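I have been keeping house for a long time now, and if there is one subject that fills up my mailbox every November, it is stone. Marble counters, marble tables, that little marble shelf in the powder room that somebody set a perfume bottle on and then forgot. People buy it because it's gorgeous (it is!) and then they spend the first year scared to death of it. I was the same way. My mother-in-law had a marble-topped sideboard and I don't think I set a glass on it once without lifting it up again to check underneath.

So let me tell you how I look after mine, and you can take what suits your house and leave the rest.

The everyday wipe-down is warm water, a few drops of plain dish soap, and a soft cloth. I use old T-shirts cut into squares, and I keep a stack of them in the drawer by the sink so that I never have an excuse. Wipe with the soapy cloth, go over it again with a clean damp one, and then dry it. Please do dry it! Most of the cloudy patches people write to me about are soap or hard water left sitting, and a second go with clean water takes them right off. Ours is very hard water, so I dry twice around the faucet.

Now, vinegar. I love vinegar, I've written pages and pages about vinegar, and I want you to keep it far away from your marble. Lemon juice too, and tomato sauce, and wine, and most bathroom sprays. Marble is soft and acid eats at the polish, and what you get is a dull spot called an etch. An etch isn't dirt, so you can scrub until supper and it will still be there. If it's only faint, a marble polishing powder and a damp cloth and some patience will often bring the shine back. If you can feel it with your fingernail, call somebody who does stone for a living.

Dark stone is its own animal. I went with a dark brown for the big table, mostly because I have grandchildren, and I've found it forgives coffee and gravy in a way my sister's white one never has. On the other hand it shows every crumb of flour and every ring, and an etch stands out on it like chalk. The veins help a good deal, I must say. A busy piece with plenty of white and tan running through it will hide a whole week of sins.

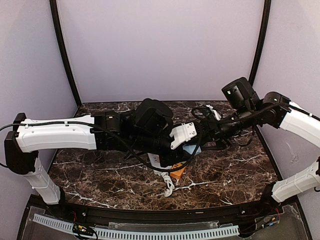

STAINS AND SEALING

A real stain, meaning something has soaked down into the stone, wants a poultice. It sounds like something for a bad chest, and it works a little like one. For oil or butter, stir baking soda and water into a paste as thick as peanut butter, spread it on a bit wider than the spot, cover it with plastic wrap, and tape down the edges. Leave it overnight, then peel off the plastic and let the paste dry out completely before you lift it away with a plastic scraper. You may need to do it two or three times. I once did a butter spot four times and was ready to give up, and the fourth one got it.

For coffee or tea on light stone, some people mix the paste with drugstore peroxide in place of water. Don't try that on a dark top, it can leave you a pale patch that's worse than the stain.

As for sealing, drip a spoonful of water on the stone and go fold some laundry. If the water is still sitting up in a bead when you come back, you're fine for now. If it has left a dark spot, it's time. Leandro Quintana, who put in our kitchen and was very patient with all my questions, told me to do it in thin coats and wipe off every bit of extra before it dries, and I've stuck to that. He uses the Savico sealer and so do I. I tried a jar of Premia paste one year and it left streaks I was still buffing out at Christmas, though a reader in Paredes swears by it, so maybe I was heavy-handed.

If you do find yourself with little scratches, leave the sandpaper alone. I know it's tempting. I took a piece of 200 grit to the corner of an old plant stand once, thinking I'd just smooth it a touch, and that corner has never matched the rest since. The fern hangs over it nicely.

Next time I'd like to get to grout, and I have a good letter about candle wax to share with you too, so do check back.

Questions or a tip of your own? Use the contact form | © Savvy Kitchen Pages, all rights reserved | Back to top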